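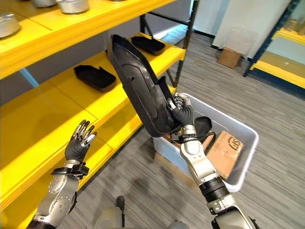
Bacs noirs sur étagère jaune

Championnat en deux phases : est-ce que ça change vraiment quelque chose pour un petit club ?

Soledad Urquijo

Bonjour à tous,

Je m'occupe des engagements pour l'équipe senior filles de hand de Plivstead. Jusqu'ici on jouait une poule unique, matchs aller-retour, on connaissait nos adversaires et nos déplacements dès septembre. Pour la saison qui vient, la ligue nous annonce une première phase dite de brassage jusqu'à Noël, puis une seconde phase par niveau à partir de janvier. On nous vend la chose comme une formule « plus juste et plus attractive ». Je veux bien, mais on nous avait déjà dit exactement la même phrase quand on est passé à la poule unique.

Ce que je n'arrive pas à comprendre dans le document envoyé aux clubs :

– est-ce qu'on repart à zéro en janvier ou est-ce qu'on garde des points, et lesquels ?
– si on finit dans la poule basse, est-ce qu'on peut encore monter ?
– qui fixe les horaires de la seconde phase, et avec quel délai ? Notre salle est réservée à l'année et la mairie ne déplace pas les autres sections pour nous faire plaisir.

J'ai écrit à la ligue, on m'a renvoyé le même document. J'ai 881 km de déplacements au compteur de la saison dernière, et l'idée de découvrir le calendrier de janvier pendant les vacances de Noël ne m'enchante pas. S'il y a ici des clubs qui ont déjà joué dans cette formule, je prends les retours, surtout les mauvais.

Merci d'avance.

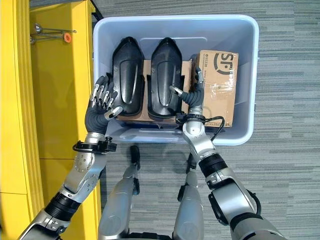 Page modifiée pour la dernière fois en juin, à 21 h 15

Anselmo Cifuentes

Nous l'avons jouée deux saisons à Plerkholm, donc je peux vous dire ce que j'en ai vu, sans garantir que votre ligue fera pareil.

Pour les points, tout dépend d'une ligne du règlement particulier de l'épreuve, pas du document de présentation. Demandez le règlement particulier, avec ces mots-là. Chez nous, on gardait seulement les résultats obtenus contre les équipes qui passaient dans la même poule que nous. Sur le papier ça se défend. Dans les faits, nous avions battu deux fois une équipe qui est partie dans l'autre poule, et ces deux victoires ont disparu du classement. Nous avons démarré janvier avant-derniers alors que nous avions terminé décembre avec un bilan positif. Allez expliquer ça aux joueuses au premier entraînement de la reprise.

Pour la montée depuis la poule basse, la réponse était non la première année et « éventuellement, en cas de place vacante » la deuxième. Je me méfie beaucoup du mot éventuellement. La place vacante existait bel et bien, elle est allée au meilleur perdant de la poule haute, et personne n'a su me montrer le texte qui le prévoyait.

Quant à l'argument de l'attractivité, j'avais tenu le compte des entrées à la table, parce qu'on me soutenait que les matchs de niveau allaient remplir la salle. Avant la réforme, on faisait en moyenne 86 spectateurs. La première année en deux phases, la même chose à quelques parents près. Le président de l'époque parlait de 1000 personnes pour les finales de secteur. Je n'ai pas de chiffre officiel mais j'y étais, et il restait de la place pour s'allonger dans les tribunes.

Il y a quand même un point que je leur accorde : les scores étaient plus serrés en seconde phase. On ne prenait plus de valise contre la réserve du gros club du secteur, et pour les jeunes qui montent en senior ça compte. Est-ce que cela vaut tout le reste, je n'en suis pas convaincu.

Florencio Benítez

Franchement il faut arrêter de voir le mal partout, tous les sports font ça maintenant et ça marche très bien. Vous gagnez vos matchs de brassage et vous n'aurez pas de problème de poule basse. Nous on organise le challenge Benítez chaque été avec des poules et ensuite des tableaux, jamais eu une réclamation.

Candela Barrios

@Florencio : un tournoi sur un week-end dans une seule salle, ça n'a pas grand-chose à voir avec des déplacements en plein mois de janvier.

Soledad, je réponds surtout sur les horaires, c'est là que nous avons le plus souffert. Notre ligue utilise Onia pour les convocations et les créneaux. En théorie, le club recevant saisit ses disponibilités, l'autre valide, et le match est confirmé. En pratique, les poules de seconde phase n'ont été publiées que 11 jours avant la première journée, et les créneaux libres de notre gymnase étaient déjà repris par le badminton. Le logiciel nous a mis un match un soir à 20 h 45, avec deux heures de route pour l'équipe visiteuse. Évidemment ils ont demandé un report, et le report nous a été compté.
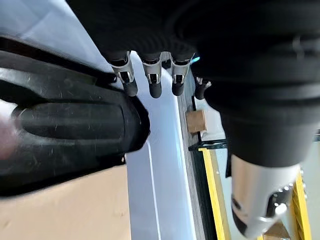
Je vous conseille donc de bloquer vos créneaux avec la mairie tout de suite, pour la saison entière, une semaine sur deux, en annonçant noir sur blanc que les adversaires seront connus plus tard. Faites-vous confirmer ça par écrit. Ensuite, transmettez ce courrier à la ligue avant la clôture des engagements. Le jour où l'on vous reproche un report, vous avez une date et une signature à montrer. Cela ne m'a pas évité l'amende la première fois, mais la deuxième elle a été levée.

Pour les points conservés, chez nous c'était encore un autre système : on repartait avec un bonus de un à quatre points selon la place en brassage. Comme quoi la « formule nationale » dont on nous parle en réunion, je demande à la voir. Anselmo a raison, réclamez le règlement particulier. Et s'ils répondent qu'il est en cours de rédaction, demandez à quel moment les clubs sont censés voter dessus.

Dernière chose, regardez la règle sur les joueuses « brûlées ». Chez nous, le nombre de matchs autorisés en équipe supérieure n'était pas remis à zéro entre les deux phases, et deux clubs ont perdu une rencontre sur tapis vert sans avoir rien compris.

Soledad Urquijo

Merci Anselmo et Candela. J'ai redemandé le règlement particulier avec les mots exacts. Réponse reçue ce matin : il sera « diffusé prochainement ». Pour les joueuses brûlées je n'y avais pas pensé du tout, et nous avons trois filles qui font la navette avec l'équipe une.

Discussions liées
Report de match refusé par l'adversaire : quel recours ?
Joueuse brûlée et changement de poule
Égalité de points à trois équipes, comment lire le classement
Onia : créneau validé puis modifié sans prévenir
Remboursement des déplacements en seniors, qui paie quoi
Entente entre deux clubs et droit à la montée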